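Golis Book Drop Cart
from Zundbridge Library Supply

New for branches with busy return slots! The Golis rolls right under the drop and its spring floor sinks as the pile grows, so bestsellers and DVD cases land softly. We love how quiet it is — even on tile.

Item 892. Four locking wheels, 2 side handles, 10 colors. Cekine blue ships in June.

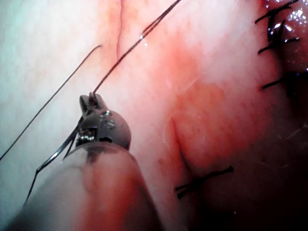
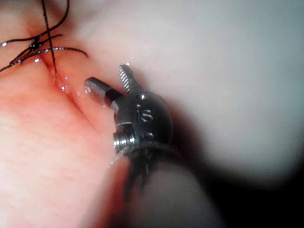

Will the cart fit an older return slot?
Most wall slots work fine, and the Lozano chute covers the taller ones.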